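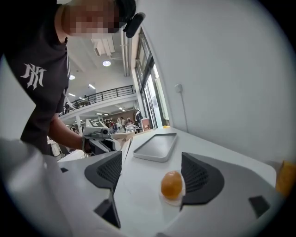
Fadano held its open day on Jun 4, 2022, and 13 of our members made the trip. The company collects training data for household robots. Most of that work is done by people with a gripper in each hand, doing the same small chores many times over.

Nazar Horobets, who runs the floor, met us at the door and took us straight to the tables. The project on show is called Jitetti. An operator works the fingers with a trigger, and the recording is later used to teach an arm the same motion. Each operator does 2 sessions a day. The target for Jitetti is 3000 recordings by September, and the first 1000 are done.

We were allowed to try it. The grippers are heavier than they look, and picking up something round takes practice. Your wrist wants to turn and the fingers don't follow the way your own would. Several of us dropped things. Horobets said new people need a few days before their recordings are worth keeping. 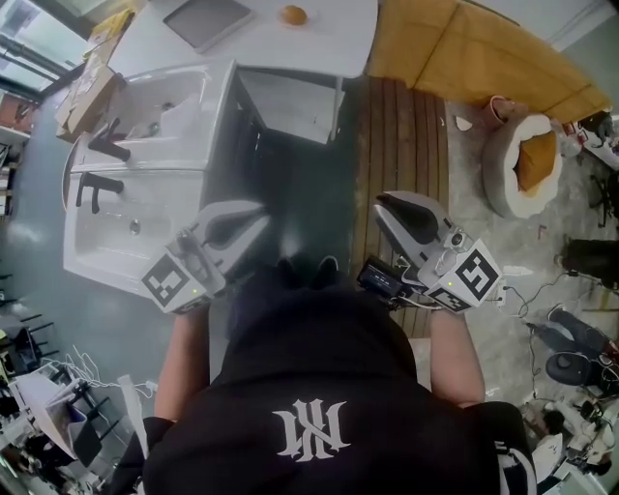
Kitchen and bathroom tasks come next. Horobets said sinks are harder than tables - there is less room for the hands, and faucets come in too many shapes. The group also wants more soft items, such as towels and socks.

After lunch there was a short talk on Hamel, the software that sorts the recordings and throws out the bad ones. It was hard to hear at the back. The slides will be sent to everyone who signed the sheet.

Our next visit is to Grustness in September. Put your name down with the office if you want a seat on the bus.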